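Werthorpe Property Sales Register, with notes for anyone using it

Welcome, and thank you for taking an interest in what is, I admit, a rather narrow corner of the housing market. This file goes with the register of home sales in Werthorpe, a seaside town with more holiday flats than it knows what to do with, and it tries to set down everything you would want to know before you start adding up columns. I have written it for people who like a bit of explanation. If you are in a hurry, the section on columns and the section on known problems are the two to read.

The register is looked after by me, Nana Sulemana, with a great deal of help from Getachew Wako, who did most of the early typing and who still knows the street names better than I do.

What is in the register

There are 3906 rows. Each row is one completed sale of a house, flat, cottage or plot within the old Werthorpe town boundary. The villages to the north are left out, even though the estate agents like to call them Werthorpe these days, and so is the caravan park on the cliff road, where people buy a licence and a caravan and no land at all.

The thing that makes the register useful, or so we hope, is that it says where the buyer was living at the time of purchase. We have split this into local (within the town), regional (within the county), national and overseas. For overseas buyers there is also a country, where we could find one. People often ask for nationality, and I'm sorry to say we don't hold it. A retired couple moving back from Spain may be as British as you like and will still appear as overseas, Spain. Please keep this in mind when you write anything with the word "foreign" in it! It has caused us one very awkward letter already.

Overseas sales come to 203 rows. That is enough to say something about the town as a whole and nowhere near enough to say something about a single street, though it hasn't stopped people trying.

Where the rows came from

The bulk came from the sale ledgers of Alhassan, the estate agency on the harbour, who very kindly let us copy them out when they moved to smaller premises. The ledgers are bound books, filled in by hand, and the handwriting changes every few years as one clerk gave way to the next. The earliest books are the neatest. There is a middle stretch where whoever had the job wrote their sevens and their ones almost alike, and we checked every price in those pages twice.

The rest came from Gusport, the auction house, who sent us printed result sheets. Auction sales are a different animal from ordinary sales (shorter timetable, odder properties, more buyers paying without a mortgage), so they are marked as such in the channel column and I would suggest looking at them separately, at least to begin with.

Private sales with no agent are missing altogether. We have no good way of finding them. My own feeling is that they are mostly sales within families, and that the prices would be peculiar even if we had them, but that is only a feeling.

Columns

sale_id: a plain running number. It has no meaning beyond telling rows apart, and it does not follow the order of the sales.

sale_month: month and year of completion. The ledgers give the day as well, but we dropped it so that individual households are harder to pick out.

area: one of the 5 areas we use for the town, which are Harbour, Old Town, Station, Links and Upper Werthorpe. The lines between them were drawn by Getachew on a paper map and then argued over. The area map is included with the register.

kind: house, flat, cottage or plot. "Cottage" is whatever the agent called a cottage. There is no rule behind it that I have ever been able to discover, and a few of them are larger than my house.

price: the agreed price in pounds, as written down at the time. No allowance has been made for inflation.

channel: agency or auction.

buyer_from: local, regional, national or overseas.

buyer_country: filled in for overseas buyers only, and blank when we couldn't find it.

intended_use: main home, second home, holiday let, long let or not stated. This is what the buyer told the agent, and people change their minds. Treat it as a statement of hopes.

note: free text, mostly blank. Worth a read on a slow afternoon.

How the copying was done

Two of us read each ledger page separately and typed what we saw, without looking at each other's version. The two sets were then compared in Plultness, which is the little checking program we use for this sort of work, and any row where we disagreed was taken back to the book. Most disagreements were silly ones, a missing nought or a line skipped after lunch. The harder cases went into a list and we sat down over them together on a Thursday evening with the ledgers open between us, and stayed until they were settled or we had agreed to leave them blank.

In the end 73 rows were left without a price. They are still in the register, because the other columns are sound and it seemed a pity to throw them out. If you are working out averages, do make sure your software is treating them as blank and not as nought — I made this very mistake in my first table, and for a short and happy moment homes in the Station area looked wonderfully affordable.

Buyers' names were never typed in. House numbers were typed, used to remove double entries, and then deleted. We don't keep a fuller version tucked away somewhere, so please don't write asking for it.

Known problems

The auction sheets give the buyer's address only when the buyer was in the room. Telephone bidders are often put down under their solicitor's address, which makes some of them look more local than they were. I would guess that overseas buyers are undercounted at auction for this reason, but I can't tell you by how much.
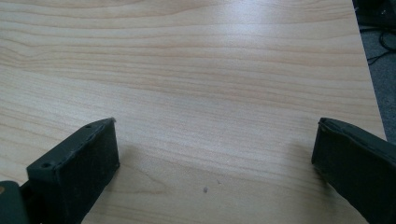 Company purchases are another headache. When a company bought a flat, we recorded where the company had its office, and the people behind it might have been anywhere. The word "company" appears in the note column for these rows wherever the ledger made it plain. Where the ledger only gave initials and a surname we took it to be a person.

New-build flats on the Links were sold in batches, and one batch was written into the ledger as a single line with a single price. We divided the price equally among the flats, so you will find a run of identical figures there. They are marked "shared price" in the note column. I would leave them out of anything to do with price and keep them in for anything to do with buyers.

There is a dip every December and a rise in spring. It is a real pattern, as far as I can judge, and any agent in the town will tell you the same over a cup of tea, but some of the rise comes from sales agreed in the autumn and completed late. The month in the register is always the month of completion.

What you might use it for

It has been used so far for a talk at the library, a student dissertation on second homes, and a rather heated evening about parking. It would suit anyone looking at where buyers in a small coastal town come from, how that differs between flats and houses, or how auction buyers compare with everybody else. Teachers are very welcome to it as well. The price column has just enough wrong with it to make a good lesson.

Please don't use it to value a particular home. The register knows nothing about the state of the roof, the size of the garden or the view, and in Werthorpe the view can be half the price. It shouldn't be stretched to cover other seaside towns either, tempting as that is. Ours has a harbour, a golf course and a slow railway line, and the mix of buyers reflects all of them.

Sharing and credit

You may copy the register, pass it on and print tables from it, provided you say where it came from. "Werthorpe Property Sales Register, Sulemana and Wako" will do nicely. If you change anything, such as joining areas together or filling in the blank prices with estimates, please say so near the table and not only at the back.

Corrections

We are always glad to hear of mistakes. The most helpful thing is to send the sale_id, the column, what you think it should say and how you know. Family memories are lovely to receive, and I read every one, but we can only alter a row when there is some paper behind it. Corrections are gathered up and made together, and each new copy of the register comes with a short list of what was altered since the last.

Getachew is working through the remaining auction sheets now, which cover commercial premises with a flat above. Those will go in a separate file when they are ready, using the same columns plus one for the type of shop.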